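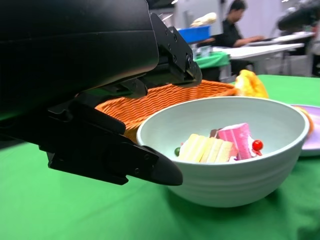
Posted 05/10/2018

The neighbourhood policing team in Plurov has had a new sergeant since April, and she agreed to speak to us on the understanding that we left her name out. It is her force's rule for officers below inspector. We met in the front office of the station on a weekday morning, before the counter opened.

She has 19 years' service, most of it on response cars. Her present team is made up of two constables and four community support officers, and it covers the town and the villages as far as the reservoir.

"When I joined there were more of us and we had less to do," she said. "I don't say that to complain. It's the same for the ambulance crews. But people ring up and ask why they never see an officer on the High Street, and they deserve a straight answer. On a Friday night I might have two on foot, and if there's a crash on the bypass I've got none."

The subject most readers had asked us to raise was the closing of the public counter. From next month it will open for 20 hours a week, down from 44. The force says most visits are to do with lost property and could be dealt with by phone or online.

The sergeant said she understood why the decision had been made but would not have chosen it herself.

"Lost property is what they come in with. Then they stand there a minute and tell you about the lad next door, or the car that's been parked outside the school. You don't get that on a web form. I've had two good drugs warrants this year and one of them started with a woman handing in a purse."

We asked whether the officers could hold surgeries elsewhere. She said the library had offered a table on Tuesdays and the team would be there from ten until noon. The villages would get a visit once a month, with times put up in the shops and on parish noticeboards.

On burglaries she was brisk. Sheds and garages are the main problem, with mowers and bikes the usual losses. She would like owners to write down frame numbers and take photographs of tools.

"We find a van full of gear and we can't give half of it back. It's somebody's, and they reported it, but they've put 'blue bike' and that's all we've got."

She was more careful about the body-worn cameras. The force is trying out a model made by Evex, with the recordings stored on a system called Clirkora, and some residents have written to this site with worries about who can watch them. She said an officer has to tell you that the camera is on, unless things are moving too fast for it, and that footage not needed for a case is wiped after a set period. She did not know offhand who at headquarters checks that it has been wiped, and said she would find out. We will print the reply when it comes.

Did she think the cameras made a difference?

"To complaints, yes. They get settled quicker, and that goes both ways. I've watched one back and told the officer he was wrong. Whether it makes anyone behave better at one in the morning, I couldn't tell you."

There have also been calls for a speed camera on Mill Lane. That is a matter for the county, but she has asked for a traffic survey and has had officers out there with the hand-held device before school. Most of the drivers stopped were local, she said, and several were parents.

She expects to be in the post for at least two years. Sergeants here have tended to move on sooner, and she said she had been asked about it at every meeting she had been to.

The counter's new opening hours will be posted on the station door. For anything that is not an emergency, the number is 101.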